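ok long thread about teleop because three ppl asked me in DMs and I'm not typing it out three times

background for the new followers - I do demonstration collection. two arms, one table, I drive both by remote control and the robot learns from the recordings. been at it since June. before that I did bench testing at a different shop in Grekville, totally different life

question 1 was "is it hard." first day yes. first day you feel like you've got oven mitts on and somebody else's elbows. second day you're fine for ten minutes and then you get cocky

the first thing that goes is depth. you think you're on top of the thing, you close, you've closed on air. so you learn to come in low and slow and let the finger touch the table a tiny bit before you commit. my lead hates when I touch the table. I still touch the table

second thing that goes is your shoulders. I hold the leader arms way too high when I concentrate. if anyone has a good stool recommendation that's not 400 bucks pls

ok so the setup. two leader arms on my side, two follower arms on the table side, followers copy whatever I do. small lag. you stop noticing the lag until someone starts a big upload on the same network and then you notice it A LOT

if you take one thing from this thread, separate network for the arms. we lost most of an afternoon at the Plokham site to this. kept blaming the left wrist motor. swapped it. same jitter. swapped it back. it was the upload

question 2 was "what are you even teaching it." right now, long skinny stuff. boxes mainly. pick it up from both ends, keep it level, put it down where it's supposed to go. sounds like nothing

with one arm a long box is a pain, it swings, it tips, you end up hunting for the balance point. two arms is better but now your hands have to agree with each other. if one side lifts even a hair early the other side drags and you get this horrible little scrape

I count in my head. one and close, two and lift. tried doing it without counting and my lift timing went all over the place

also you can't squeeze in from both sides at full speed. the box is the only soft thing in that loop. arm pushes, other arm pushes back, box goes crunch. I've retired a few boxes. moment of silence

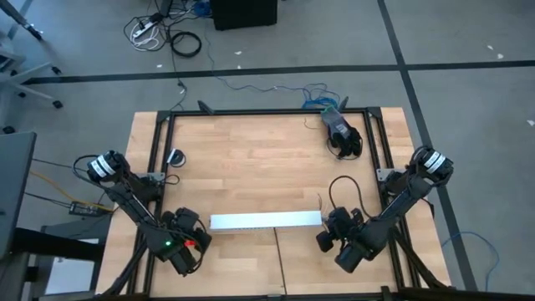 so what I do now is one side leads. right gripper settles first, I wait a beat, then left comes in. the wait is important, if you don't pause there the model learns a mushy version where both sides sort of drift in whenever

and yes I mean the pause ends up in the learned behavior. everything does. it'll copy your hesitations. it'll copy the thing where you wiggle before you grab. I had a wiggle. I didn't know I had a wiggle till the policy did it back to me on playback, pretty humbling

killing the wiggle took me 5 days. I'd get through a whole morning clean and then it'd creep back in after lunch

question 3, "how many demos do you need." depends, sorry, annoying answer. our project (internal name is Grornine, don't ask, I didn't pick it) is at 3619 recorded episodes across all the tasks. of those 2082 made it through review. so do that math and feel my pain

most of the tossed ones aren't dramatic. nothing flies off the table. it's stuff like started recording late, stopped recording early, forgot to go back to the home pose, bumped the table with my knee. the knee one is a me problem

some get tossed bc they're technically a success but ugly. box got there but I regrabbed twice. you can train on those, people argue about it constantly. my feeling is keep a few regrabs on purpose and label them, bc the robot is going to fumble in real life and it needs to have seen someone recover

but the label has to be right!! an unlabeled regrab in the clean set is how you get an arm that picks the thing up, puts it down, picks it up again for no reason. seen it. funny once

ok practical tips, random order

home pose before every single episode. every one. tape a note to your monitor

move the object between runs. not a lot, but move it. turn it a bit. if it's always in the same spot the arm learns the spot and ignores the box completely. I got lazy one week and we ended up with a robot that was very confident about a box that wasnt there

change up the angle too. straight across is the easy one. do the boring easy one, then do crooked ones till you're sick of it

check your cables before you start. run both arms through the whole range once with nothing on the table and watch the slack. a cable that's fine at home pose can go tight when you reach across. ask me how many connectors I've reseated

grippers facing each other is where you'll crash. when the object's between them you have a nice visual reminder. when you've just let go and you're backing out you relax, and that's when you clip one on the other. back out UP, then away. up then away

stop when you're tired. for real. my limit is 7 good ones in a row and then I stand up, get water, look at something far away. the ones right after a break are always my best

don't narrate while you drive. I tried it for a training video and my hands went to mush. talk or drive, pick one

reply to the person asking about hand guiding vs remote - I've done both. hand guiding you literally grab the arm and move it through the motion. great for learning what the joints can do, great for one arm. for two arms at once on a long object I find it miserable, your body's in the way and you're leaning over everything. plus your hands end up in the camera view and then the recordings have hands in them that won't be there later

remote is cleaner. costs more, more to break, takes longer to get good. I'd still start people on hand guiding for a morning so they get a feel for where the elbow gets stuck. then never again lol

someone else asked if the leader arms push back so you can feel the object. ours don't. so you're going off your eyes and the sound. sound is underrated, I can hear the motors load up when I'm gripping too hard. headphones off when you drive

there's a version w/ force feedback at the Munro lab, got to try it for an hour. loved it. my demos were not better though?? I think I'd need a few weeks to stop fighting it

pay question - not answering that publicly, but it's steady, and the shifts are sane. mostly it's patience. gamers pick it up quick and then get bored quick. best new person we've had came from a bakery, super even hands, never rushes

what's next for me is same box task but handing it over from one side to the other in the air. I'm bad at it. very bad. the release timing is the whole thing, if the giving side lets go before the taking side has really got it, bye

current trick is I make the taking side tug just a tiny bit before I open the other one. if the tug moves the other arm I know it's a real grip. looks dumb on playback but the success rate went up so it stays for now

will post again when I have a clean streak on the handover. I've got a block booked tomorrow morning and the left leader arm has a squeak I want to fix first

also still need the stool rec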